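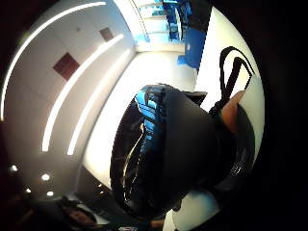
Skomirside Community Kitchen: Autumn progress report

Thank you again to everyone at the Hendricks fund for your patience while we waited on the gas fitter, who came in March and did a lovely tidy job of it. The kitchen has been open three evenings a week ever since, and we're now serving 70 meals on a good night, most of them soup, with whatever fruit the Fokley orchards can spare us (a great many pears lately!).

Cleaning up

Closing used to drag on well past nine o'clock, so we now wipe the tables down as each sitting finishes, and it has made for much happier faces at the end of the evening.

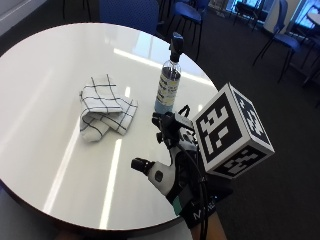

The floors still wait until last, and we'd dearly love a better mop bucket.

Spending and what's next

Of the grant, 47 per cent has been spent, chiefly on the stove and the second sink. The Ivora fridge was dearer than we'd budgeted, though we've made it up by buying our rice in bulk. Over winter we hope to begin a Saturday-style brunch for families, and we'll send the costings once the neighbours have had their say about parking.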